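Section 2. Planning and Budgeting for a Hand-Held Gripper Station

2.1 Scope of this section

This section applies to sites that intend to purchase, lease or expand a Fiven hand-held gripper station for recording tabletop tasks. It covers the work to be completed before an order is placed. Assembly is described in Section 3, and calibration in Section 4. Sites replacing a single worn part may go directly to 2.6.

The steps should be carried out in order by the person who will sign the purchase request. On Ullden sites, the completed planning sheet is sent to Nosipho Khumalo in Equipment Planning before any supplier is contacted.

2.2 Decide what the station will be used for

1. Write down the tasks the station is expected to record during its first year. Use plain names such as "pick up bottle," "fold towel" or "load toaster."

2. Mark each task as one-handed or two-handed. A single two-handed task is enough to require a pair of grippers.

3. For each task, note the widest and the heaviest object an operator will need to grip. Compare these with the limits on the data sheet supplied with your quotation.

4. Strike out any task that calls for open flame, running water or sharp blades. The standard station is not approved for these, and the add-on kits are quoted separately.

Note: Task lists tend to grow after approval. A request to add tasks that does not change the equipment may be approved locally. A request that does change it must return to step 1.

2.3 Choose a location

1. Select a table with a plain, level top and enough depth for an operator to reach the back edge without leaning on the front. A cable opening in the tabletop is useful but not required.

2. Confirm that the table does not rock when pressed at each corner.

3. Allow 75 centimeters of clear floor behind the operator's normal standing position.

4. Plan a backdrop. A dark fabric backdrop is acceptable. It should be fixed at the top and should not touch the table while work is in progress. Letters or other decoration may be attached to it, provided they stay in the same place throughout a recording series.

5. Stand where the operator will stand and look for bright points of light above or beside the backdrop. Record any that cannot be shaded.

6. Check that the room can be kept for the full recording period. Moving a station partway through a series requires a new calibration, and the labor must be charged to the site.

Caution: Do not place the table across a marked exit route, even for a short trial.

2.4 Prepare the budget

Enter each amount on the planning sheet under the heading given below. Amounts are in U.S. dollars and exclude sales tax.

Grippers. The planning price for a pair, including mounting blocks and printed markers, is $1,954. Use this amount until a written quotation has been received, and then replace it.

Recording equipment. Cameras, storage cards and chargers are not part of the gripper price. Enter them on their own line, even where the site already owns suitable items, and write "on hand" in the amount column.

Wear parts. Finger pads and ribbed finger bases are consumable. Budget 3 spare sets for each pair in the first year. Sites that handle mainly rough or heavy objects should ask the supplier for advice before settling on a quantity.

Task objects. Household objects are often left out of requests and then bought from petty cash. List them. Include duplicates of anything that may be dented, stained or used up, and include food if any task calls for it.

Furniture and backdrop. Enter the table, the fabric, the fixings and any lamps.

Operator time. Enter the hours for training, recording and cleanup separately. Cleanup is charged at the same rate as recording.

Storage and transport. If the grippers will leave the building, include a hard case with fitted foam. Soft bags are not accepted for shipment under the Maluleke service plan.

Note: Do not carry unspent wear-part funds over to another heading. Return them at the May review and request them again if needed.

2.5 Compare quotations

1. Obtain at least two written quotations. Gerkell and Maluleke both supply the current model. The planning sheet has a column for each and one spare.

2. Check that every quotation names the same finger type. A quotation that says only "standard fingers" should be sent back for correction.

3. Ask for the delivery time of spare parts as well as the delivery time of the complete station. These are frequently different.

4. Ask whether replacement markers are sold separately, and at what price. A scratched or peeling marker takes a gripper out of service.

5. Compare the service terms. Repair at the supplier's workshop costs less than on-site repair, but the station will be idle while the part is away. A site with a fixed recording deadline should budget for on-site service or for a spare gripper.

6. Attach all quotations to the planning sheet, including those not selected.

Caution: A low quotation may exclude the mounting blocks. Fingers cannot be used without them, and blocks from an older model do not fit.

2.6 Replacing single parts

Orders for finger pads, finger bases, screws and markers may be placed without a full planning sheet. Quote the station number and state which hand the part is for. Where one pad of a gripper is worn, replace both. Used pads go in general waste unless local rules state otherwise.

2.7 Trial before purchase

Sites ordering their first station are strongly advised to request a trial. The trial is not charged, apart from return shipping.

1. Set up the table and backdrop as planned under 2.3.

2. Place the objects for several different tasks on the table together. Include one clear or partly clear object and one soft object.

3. Have each operator approach, grip and release every object, beginning with the hand they use less.

4. Have the operator set the second gripper down within reach and take it up again. If there is no comfortable place for it, choose a larger table and correct the furniture line in the budget.

5. Write down any object that could not be gripped securely, and discuss it with the supplier before the quotation is accepted.

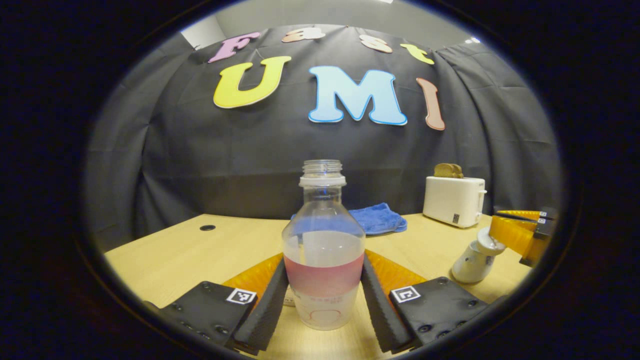

6. Ask each operator to sign the trial record, and attach it to the planning sheet. Orders for the current budget period must reach Equipment Planning by Tue 3 September.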